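The Breakfast Line

The Gargate kitchen fed the night shift at Laswood, and I had been buttering its toast for eleven winters when the arms came. They rolled in on a pallet in May, wrapped like furniture, and by the time I had my apron on, half the bakery crew was standing at the door of the test room with their coffee going cold.

I loved them right away. I know I wasn't supposed to! The woman who ran the grill had already decided they were the end of us, and the boy from dishes kept asking how much they cost. But I had put bread into slots through so many dark mornings that my thumb had a shiny place on it, and I wanted to see what somebody else's thumb would make of the job.

The engineers from Nwosu gave me a chair, a notebook and a title, which was bread trainer. I laughed for a whole day over that title and then I wrote it on my locker. My work was to tell them what I knew, and I had never once thought I knew anything. I knew a heel goes in crust side out. I knew that fresh bread bends when you push it and day-old bread doesn't, and that you have to feel for the bottom of the slot before you let go - the engineers wrote that one down twice.

They gave us 3 months. The kitchen sent out 2,000 slices a night by hand, and the people at Hidau who owned the building wanted 3,000 before the new wing opened. So every afternoon I came in ahead of my shift and we worked on bread.
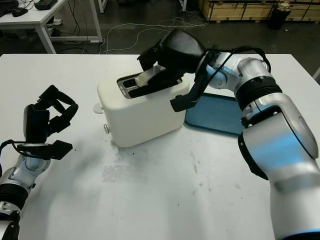
What happens to the person who used to make the toast? She moves to another station at the same pay, and for the first season she spends part of every shift teaching the arms and fixing what they get wrong.

That was how the manager had put it on the sheet by the time clock, and I read it so often I could say it in the shower. I didn't believe the part about the pay until I saw it in my envelope.

The grill cook came to watch one afternoon, arms folded. She stood through a good long run without a word, and then she told the engineer that the left one was holding itself wrong, all up in the shoulder, and that it would be sore by midnight. He explained that it couldn't get sore. She said well, it looked sore, and would he please fix it, and he did something on his keyboard and it settled lower. She pulled up the other chair after that. Within the week she was trying to get them interested in eggs.

I won't say it was all sweet. The toast corner had been the place where we talked, 2 of us shoulder to shoulder with the radio on, and I missed that more than I expected to. My old partner went to days. The first night the line ran without me I stood at the soup station and kept turning my head at every pop.

But soup! I had never been allowed near it. I put in too much pepper and the night shift ate it anyway, and a forklift driver came back with his bowl and asked who had made it. I told him I had. Behind me the toast kept coming, and I went over between ladles to check the heels. Crust side out, every one.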